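**Thread: Hernside to Sirow by bus, is the day pass worth it?**

**bilikbound**
Moving to Hernside next month and working in Sirow three days a week. The single is $5.80 each way and the day pass is $10. I can do the math on that. What I can't work out is whether the pass covers the 35 and the 118, or only the 35. The route map at the Kazmi stop has them in different colors.

**transfer_slip**
Both. The colors are the depots. The 118 runs out of Bilik and the 35 runs out of Hernside. Same fares, same pass.

**oldgarage**
Both on weekdays. On Sundays the 118 is run by the contractor and I have had a driver refuse the pass twice. The second time I paid the single and mailed in for a refund. Got it after six weeks.

**transfer_slip**
That was fixed in January. The notice is still up in the shelter at Kazmi.

**oldgarage**
The notice was up when he refused it the second time.

**rowhouse58**
Depends which end of Sirow you work at. If it's the hill, take the 118. It's slower on paper but the 35 drops you at the bottom and it is a 20 minute walk up with no sidewalk for part of it. I did that for one winter and then switched.

Also get the pass on the card, not paper. The paper ones fade in a pocket and then you're arguing about the date. I keep the old ones in a drawer and half of them are blank now.
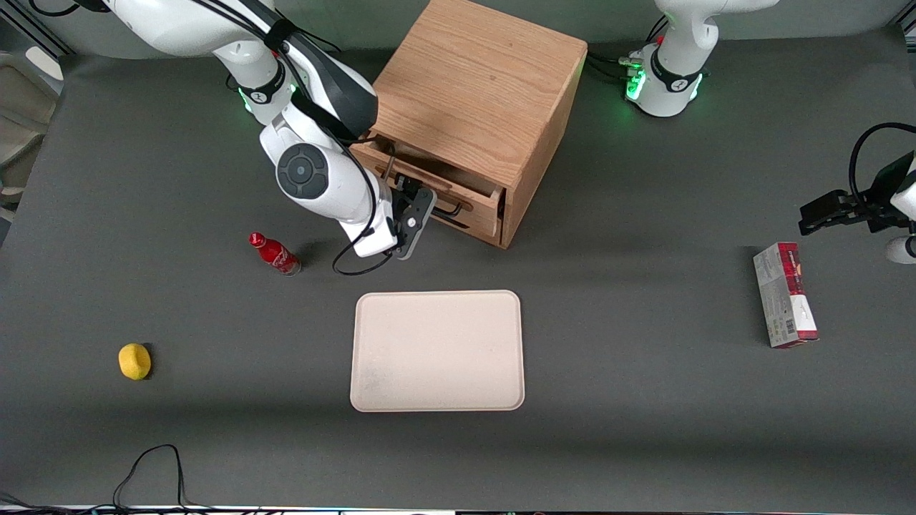

**Hernside, April 2024**

Copying in my notes from when I timed both routes, for anyone who finds this later. Morning only, leaving before 7:

- 35: 41 minutes to the bottom of the hill, plus the walk
- 118: 58 minutes to the top, no walk
- Change at Kazmi from the 35 to the 118: 52 minutes if it connects, and it mostly didn't

Little oak cabinets like that one with the black handle are good for passes and timetables, by the way. Mine is by the front door.

**bilikbound**
Thanks. It is the hill, so the 118 then. Does it get full?

**rowhouse58**
Not before 7. After 7:30 you'll stand from Kazmi on.

**oldgarage**
I don't agree on the 118. It gets stuck at the Bilik crossing when there's a freight train, and that is most Thursdays. The walk is fine if you have decent shoes.

**rowhouse58**
The walk is fine in June.

**transfer_slip**
If you ride three days a week, look at the monthly too. It's $100 flat. You'd spend $120 on day passes in a four-week month, and the monthly also gets you the Saturday market bus.

**bilikbound**
Didn't know there was a monthly. Can I buy it at Kazmi or do I have to go to the depot?

**transfer_slip**
Machine at Kazmi, the left one. The right one only does singles.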